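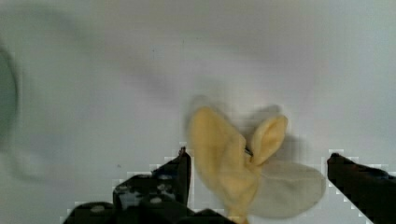 Stop Buying Chicks by the Picture

Every August I get the same email. Different names on it, same email. "We bought the Somari because they looked so pretty in the catalog and now they won't lay." Well, no. They wouldn't. Somari is a meat line with nice feathers. It was bred to get big fast and sit down a lot, and it does both very well.

I've kept hens for a long time, small scale, never more than I could shut in by myself on a bad night. And I'm tired of the way breeds get sold. So this is a grumble. Skip it if you only came for the feed prices, those are on the other page.

My complaint is simple. The backyard poultry trade has turned into a color trade. Blue eggs, olive eggs, lavender feathers, feet with fluff on them. Scroll any hatchery list and count how many lines tell you what the bird looks like, then see how many say what it eats. Or how it gets through February. Or whether it goes broody every time you look away. Usually one word. "Hardy." Hardy where? Hardy in what kind of coop?

Take the Davik. Plain brown hen, small comb, a bit nervous the first month. Lays a medium egg, nothing to show your sister in law. But she lays it through the short days, she finds half her own food if you give her the ground, and she doesn't fall over dead at three. I have 4 of them left from an old batch and they're still earning their keep. Try finding chicks, though. Two hatcheries I used to order from dropped the line. Not enough demand. Of course there isn't, she photographs like a paper bag.

Meanwhile the Munshi sells out by the end of winter. Lovely bird, I'll say that. Feathered legs right down to the toes. On my soil, which is clay and holds water till May, those feathers turn into mud boots in a day. Then mites. Then you're sitting on an upturned bucket washing a hen's feet in the dark and wondering what went wrong with your life. On dry sandy ground, probably a fine choice. Does the listing say so? It does not.

Kinga Farkas wrote to tell me I was being unfair. She breeds Munshi, and breeds them carefully, and her point was that people are allowed to want a beautiful animal. Fair enough. She also said the pretty breeds bring in folks who'd never have kept a hen otherwise. I believe that too. I just see where a lot of those folks are a year and a half later. Giving the birds away, mostly. "Free to good home, coop included." The coop is always included.

Her buyers at least get a phone call first. She asks about the ground, the fencing, the winters. Turns some down. If everybody sold like that I'd have nothing to write about and this page would be all feed prices.

And then the money side. I priced a Ploltari starter setup this spring out of pure nosiness. Coop, run, feeder, heated waterer, six chicks in fancy colors. $1,573. For six hens! The coop had a window box. It did not have enough roost for six grown birds, I worked it out twice. There was a bigger one at $3,399 and that one had decent roosts but the vents were down low where the draft goes straight accross the birds. Somebody designed that who has never stood in a coop at six in the morning.

My own coop cost me $511 in lumber and wire, plus a hinge I had lying around. Ugly. Dry. Nothing has got in yet – knock on wood.

What would I like to see? Not much. A hatchery list with real information on it. Average eggs in the second year, not the first, anybody can lay in the first. Comb type, so cold-climate people know what they're in for. Feed per bird. How they do in wet. How they do shut in, becuase some breeds go mean when they can't range and then you've got bald hens and blood on the wall. Put the color last, in small print.

And buyers, please, ask. Find someone within driving distance who keeps the breed and go stand in their yard in the worst month of the year. Look at the feet. Smell the coop. Ask what they'd buy again. Most poultry people will talk till your ears drop off – I'm one of them.

If the answer still comes out as lavender with fluffy feet, fine. Get them. But get a couple of boring brown ones too, if you can find a hatchery that still bothers. And if you know one that's hatching Davik next spring, send me the name. I'd take a dozen.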